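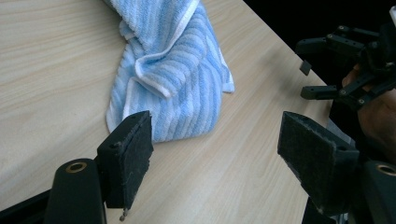 Week three, then, and we've come to laundry. I promised last time that I'd stop going on about conveyor belts, so today is all about whether a machine can fold your washing, and if it can, why you still do it yourself on a Sunday night. Most of you will say cloth is easy because it's soft and you can't break it. Well, yes, but softness is the whole trouble! A mug has a handle and the handle stays where it is. Take a crumpled towel with light blue and white stripes, bunched up on a wooden table with ridges across the middle - where would you get hold of it? You'd want a corner, and most of the fabric is folded over itself, so you look for a clue. The white border stripe along the folded edge is a decent one. The stripes help as well, as they fan out where the cloth goes flat, and you can more or less read which way it's lying. Now try the same thing in your head with a plain grey towel and you'll see why I like stripes for teaching.

Before we go further, copy down the four stages, we'll be using them until December:

1. Find something worth gripping (a corner or an edge).
2. Pick it up without picking up three other layers.
3. Spread it out.
4. Fold it, and put it down where you meant to.

People who've never tried this think stage 4 is the hard one. It's the bit you see in the demonstration videos, and it does look clever. But give a machine a towel already laid flat and square and the fold is nearly a paper exercise. Stages 1 to 3 are where the time goes.

The Celberg figures

Some of you asked where the numbers on the board last week came from. They're from the folding trial I helped with at Celberg, and I'll put them here so you can stop squinting at my handwriting. We gave the machine 389 towels, one at a time, each dropped on the table in a heap. It had 70 seconds for each. A towel counted as folded if the edges met to within 21 millimetres, which my mother would call a disgrace, but we had to draw the line somewhere. My old colleague Pádraig Dunne could do one in 10 seconds while talking about hurling, so you see what we were up against.

What I want you to take from this is the way the test was set up. Ask yourselves: who dropped the towels, and from how high? Did anyone straighten one between goes? (No, and we had a row about it.) Was it always the same sort of towel? It was, I'm sorry to say, and that's the weakest part of the whole thing. A machine that's good with one towel may be hopeless with a pillowcase, never mind a fitted sheet. I can't do a fitted sheet.

Fingers and friction

Two fingers is the usual arrangement, and two is mean when you think how you fold at home, with ten fingers, a chin and sometimes a knee. The inside face of the finger matters far more than students expect. Too slippery and the cloth slides out as you lift. Too grippy and it won't let go at the end, so your neat fold gets dragged half open again. Terry cloth adds its own nuisance because the loops catch on things. I'd like you to think about what you would line a finger with, and bring a scrap of it next week if you've got one lying about.

So, can they do it yet?

My answer is: some of it, slowly, on a good day. A big hospital laundry is a different story, because there you can feed flat sheets into a dedicated machine all day long and never ask it to do socks. The people at Henao have been telling me for years that the home version is nearly ready. I still have a full basket.

For next time

Read the Kuvach handout, pages 10 to 21, and skip the maths if it frightens you. Then fold a towel at home with two fingers of each hand only, and write down every point where you had to stop and look. Half a page is plenty. Anyone going on the Usolbridge visit, please bring flat shoes and sign the sheet on my door before you leave today.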